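Cleaning the Microwave Before I Go

2020-08-11

I move out at the end of the month and the kitchen is the last big job. The microwave came first because I had put it off since June.

My aunt's method is a bowl of water with 2 spoons of vinegar, heated until the inside steams up. Leave the door shut for a few minutes after it stops, then wipe. I did the ceiling first, then the walls, then the turntable in the sink.

The door takes longer than the rest. Crumbs and grease collect along the seal that runs around the window, and a sponge slides right over them. I use an old toothbrush there - a soft one - and a dry cloth after. Leave it open for a while when you finish so the smell can clear.
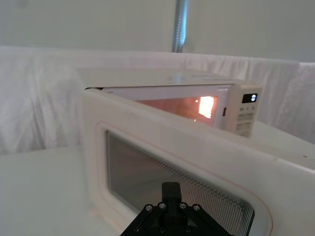

What's left

The oven, the fridge shelves and the drawer under the sink. I also have to take the blender back to Zane Tamošiūnaitė, who lent it to me last year. The oven racks can soak overnight in the tub.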